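Search this forum Go Advanced
Home > Home and Garden > Outdoor Living

Glass patio table as a work table: crackled top, paint, and everything else

Posted Monday by grasuvell_deck

Hello all. I read this forum for a long time but I write for the first time, so please be patient with my English.

We have a small deck behind the house and on it a round table with a glass top, the kind with a crackled texture on it. It came with the house. We wanted to eat there in summer, but in practice we eat inside and the table became the place for everything else. My daughter paints there. I sort my drawer things there. When the weather is good I bring my work outside too.

My question has three parts and I will try to keep them separate.

First, the texture. Watercolor goes down into the small lines and I can't get it out with a flat cloth. It is not a big problem, but after some weeks the glass gets a kind of gray-brown look in those places. What do you use? I tried dish soap and warm water, and also one bottle of Jastero glass spray, which made it shiny on top and did nothing in the lines.

Second, writing and drawing. Paper on this glass is not good, because the pencil follows the bumps. Do you put a board or a mat under? I don't want something that stays outside and becomes moldy.

Third, the sun. From 2 in the afternoon it comes directly on the top and the reflection is very strong. I don't want an umbrella through the middle, because there is no hole.

Thank you for reading.

Posted by harnirau

Welcome. I had the same style of top for years. For the lines you need a brush, not a cloth. A soft nail brush or an old toothbrush, warm water, a little dish soap, small circles. Then rinse with a lot of water, more than you think. If you leave soap in the texture it will hold the next dirt even better.

Do not use anything with grit in it. I did it once with a powder cleaner and I made a dull area as big as a dinner plate, and it is still there.

Posted by mossy_step

Agree with the brush. I disagree about dish soap. White vinegar and water, half and half, and you don't have the soap problem at all. If you have hard water it also takes away the white marks.

Posted by harnirau

Vinegar is fine on the glass, but the original post doesn't say what the rim is made of. On mine the paint on the rim started to lift after one season of vinegar. I would keep it away from any painted metal edge.

Posted by mossy_step

Seven years with vinegar here and no lifting. Maybe your rim was already finished before you started.

Posted by doherty_lane

Can we see the table, please? "Crackled" can mean two different things. One is a pattern in the surface, and the other is glass that has really broken inside between two sheets and is sold like this for decoration. They are cleaned in the same way, but I would not put the same weight on them.

Posted by grasuvell_deck

Good question, I didn't know there are two kinds. Both of these are the same table.
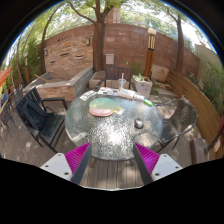
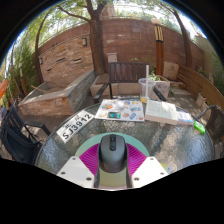
To find out which kind it is, I ran my fingernail over it, as I saw recommended in an old thread. On top I feel the bumps clearly and from under the deck side it is smooth, so I believe the pattern is only in the upper surface. The rim is thin and dark and I think it is painted metal, so I will be careful with the vinegar until I am sure. With the watercolor set out there, the water cup is always the dangerous part, and I would like to find a better habit for that also. The license plate is for the garage wall, I only haven't put it up yet.

Posted by doherty_lane

Thank you, that helps. If one side is smooth and the other has bumps, it is the normal patterned type. Nothing strange. I still wouldn't let anybody sit on it.

I see from the bright patch what you mean about the sun. You can see the boards of the deck through the glass too, so a part of your "gray-brown look" could simply be the deck under it. Before you scrub for an hour, put a white towel under the glass and look again. If the brown goes away, it was never dirt.

Posted by grasuvell_deck

I feel a little stupid now, but I did the towel test this evening. In half of the places the brown disappeared completely. In the other half it stayed, near where my daughter sits, so that part is paint.

Posted by doherty_lane

Don't feel stupid. I cleaned the same spot on a glass door for a whole spring and it was on the other side.

Posted by paperandpeg

I can answer the second part. I teach crafts to children in my garden and I use trays, one for each child. A flat serving tray with a low edge, and inside it the paper is taped at the corners. The tray gives the smooth surface, it catches the spilled water, and when it starts to rain you carry everything inside in one trip. A mat doesn't do this.

For the cup: use something short and heavy. A tall plastic cup with a straw falls over if you only look at it, and then every sheet on the table is wet. I use small glass jars from yogurt. If the drink is a different cup from the paint water, put the drink on the ground or on another chair. I have seen a child drink the green one.

Markers are worse than watercolor, by the way. If a marker leaks in the texture and it isn't the washable type, take it off the same day with rubbing alcohol on a cotton stick. After a week in the sun it is much more work.

Posted by mossy_step

The tray is a nice idea, but for drawing I find the edge annoying under the wrist. I have a piece of smooth white shelf board that lives behind the kitchen door. It cost me 6 dollars from the cut-off bin at the hardware store. A tray of the same size was a lot more.

Posted by paperandpeg

For an adult, yes, a board. For a child with water, I stay with the tray.

Posted by harnirau

Another question for the original poster, since you say you also work outside. Does your computer mouse function on this glass? Mine goes crazy on anything transparent. The pointer jumps to the corner and stays there.

Posted by grasuvell_deck

No, not directly on it. It moves a little and then it jumps, exactly as you say. I put a magazine under and then it is good, until the wind turns the pages. With a board as mossy_step has, maybe I solve two problems at one time.

Posted by slow_hinge

I will be the unpopular one. Why do you want to make a work table from this? A patio table with a glass top is for plates and glasses. The height is wrong for writing, it is bright, it is bumpy, and you will worry about it all the time. Put the glass top away and have a wooden top cut in the same round shape. Mine is outdoor plywood with oil, it sits on the old frame, and I can hammer on it.

Posted by harnirau

It isn't so easy on every frame. Some of them hold the glass with the rim, and when you take the glass out there is nothing for the wood to sit on. Also a round cut in good plywood with sealing is not cheap. I was asked 500 for it by a local shop and I said thank you and went home.

Posted by slow_hinge

500 is robbery. A jigsaw, a nail and a string for the circle, one afternoon.

Posted by doherty_lane

One afternoon if you own a jigsaw.

Posted by grasuvell_deck

I understand slow_hinge's point, but I like the glass. In the morning the light goes through it to the boards and it is beautiful, even with all the stuff on it. Also my husband would say that we now have two tops and no place to store the first one.

Posted by paperandpeg

About the sun, nobody has answered this. A light cotton cloth over half of the table takes away most of the reflection, and you only need clips for the edge. White is too bright, so take something like a pale green or gray. And turn your chair so the sun comes from your side and not from the front. It sounds too simple, but it made more difference for me than the shade sail we bought afterwards.

Posted by mossy_step

Be careful with shiny things in direct sun on any table. Round metal bowls, mirrors, a magnifying glass. I had a small burned line on a cushion from a steel bowl. I thought it was from a cigarette, and nobody in my house smokes.

Posted by grasuvell_deck

I didn't think about this at all! There is a small silver thing on my table almost every day. I will take it inside after use.

So, for the moment: soft brush with a little soap for the paint places, a tray for my daughter, a board for me, and a gray cloth that I already have. The vinegar I will try first on a small place of the rim, on the under side.

Posted by harnirau

Good plan. Test it for a few days and not for five minutes, the paint on mine needed time before it showed.

Posted by slow_hinge

And when you are tired of all this, come back and I will explain the string and the nail.

Posted by grasuvell_deck

Small update. The brush works. I did one quarter of the table before dinner and the lines are clear, I can see the towel white through them. My arm is tired. The remaining three quarters will wait for the weekend.

One more question, if someone is still here: do you clean the under side also, or do you leave it? There is pollen on it and I have to lie on the deck to reach.

Posted by doherty_lane

Twice a year with a flat mop, from a low stool. Take your chairs away first. Don't lie under it, the water runs directly into your sleeve.

Related threads
Removing hard water marks from outdoor glass
Round table cover that doesn't hold water, does it exist?
Harnirau frame, missing foot caps
Black metal chairs: repaint or replace
Where do you keep the craft things in a small house
Deck boards turning gray under the table only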